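Ticket 578 – Red plush throw sheds on bedspread
Product: Jikstead plush throw, red
Opened by: Annelore Nolte
Status: Waiting for customer
Opened: August 10, 2021

Description of the problem

Hello, I bought the red throw from your shop in May together with the Cusi bedspread. The throw is very soft and I like it, but it leaves red fluff on everything that is light. The worst is the white bedspread with the flowers. After one night I find small red hairs on it, mostly at the foot end, and they do not come off when I shake it outside. I have to pick them with tape.

I keep the throw folded on the bed during the day. My order was 1840, if you need to look it up.
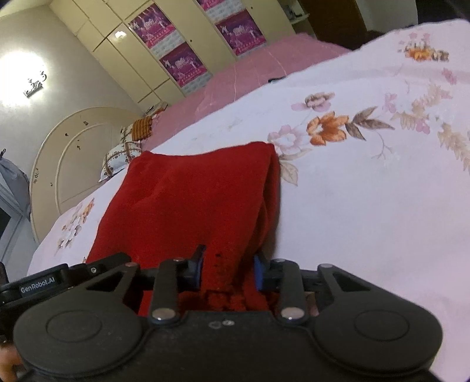
What I tried until now:

I washed it alone at 30 degrees with liquid soap, no softener. The water came out pink and the filter of the machine was full of fluff. Dried on the line. For two days it was better, then the same again.

I washed it a second time, the same program, with half a cup of vinegar. I read this in a forum. The water was clear this time, but the fluff did not stop.

I brushed it with a clothes brush, only in one direction, for 45 minutes. A lot came off. I thought it would be finished after this, but the next morning there were red hairs on the bedspread again.

I did not use the dryer. The label says low heat is allowed, but I am afraid that the pile becomes flat. My sister did this with a Jaso blanket and it was never nice again.

Update from customer

Yesterday I made a small test. I left the throw folded up all night and put clean bedding on, the pale pink sheet with the flower print. I wanted to know if the fluff comes really from the throw or if it is something in my washing machine. In the morning I found no red hairs on the sheet. So for me it is clear that it is the throw – the machine is the same for all things.

I have two questions. Is it normal that a plush throw loses so much pile after three months? And can I get the red out of the white bedspread if I wash it hot, or does this make the color stay? 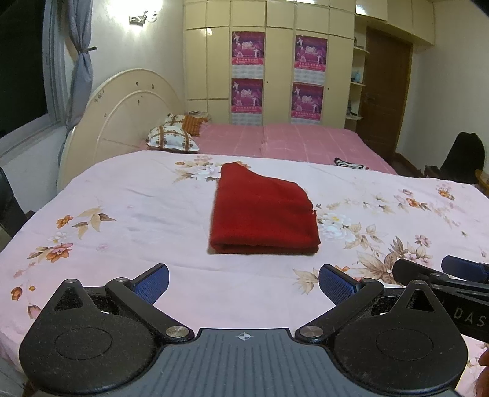
Colleen Li replied:

Hello Annelore, thank you for writing down each step. Some loose pile in the first two washes is normal for this throw, but it should have stopped by now. Please try one more thing: 20 minutes in the dryer on the no-heat setting, with two dry cotton towels, and empty the lint filter halfway. Without heat the pile will not go flat.

Please do not wash the bedspread hot yet. Use a damp rubber glove to roll the hairs off first, then wash it cold.

If the throw still sheds after this, send us the number on the small inner label and we will exchange it.

Annelore Nolte replied:

Thank you, I will do the dryer tomorrow. The glove works well, I tried it at one corner. The inner label I cannot read completely after the washing – is the order number enough?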